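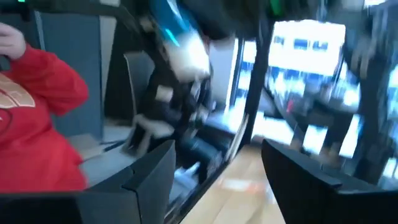
the wood table, with a small white and orange item on it

hollowaypt
ok need opinions. trying to sort a pile of bathroom supplies into guest kits, table's a light wood one, nice to work on but stuff gets everywhere. toothbrushes, mouthwash, all the wrapping. 40 kits for the Stamerthorpe house by September. do you unwrap the toothbrushes or leave them in the blister pack??

mintcap58
leave them. always. who wants a loose toothbrush from a stranger

Shu-fen Chiang
Disagree. The packs take up half the pouch. We did 58 kits for Adcombe and put each brush in a little paper sleeve, no complaints.

mintcap58
no complaints you heard about lol. paper sleeve is not sealed

hollowaypt
size is my problem too tbh. pouches are tiny, the mouthwash barely goes in. heres the table further along 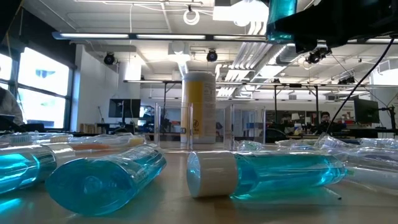
2 min read

blue mouthwash, three on their sides, brushes in a row behind. the clear plastic on the right is what's driving me nuts. crinkles, slides, gets on top of the bottles

gravelpath
stand the bottles up!! caps leak. had one go all over a drawer at the Alvarado place, everthing smelled like mint for weeks

hollowaypt
caps are tight, checked. standing up I knock them over

Shu-fen Chiang
Lying down is fine for an afternoon. I would not store them that way. Get a bag for the clear plastic before you do anything else, hang it off the table.

gravelpath
still say stand them. put them in a shoebox if they tip

mintcap58
whats the tall thing with the yellow label in the middle

hollowaypt
for the bathroom shelf, not going in kits. should move it

mintcap58
yeah move it. anything not going in a kit goes on the floor or another table, I did 200 for a race weekend and that was the only rule that stuck

Shu-fen Chiang
Floor, no. These are things people put in their mouths.

mintcap58
I said the stuff NOT going in

Shu-fen Chiang
Fair, I misread.

hollowaypt
ok so - bag for the plastic, brushes stay wrapped, yellow one goes on the shelf. might switch to the bigger Itura pouches if they're not crazy expensive

gravelpath
they run small too fyi. take a mouthwash with you and try it in the store

hollowaypt
ugh. ok will do, back tonight with pouch sizes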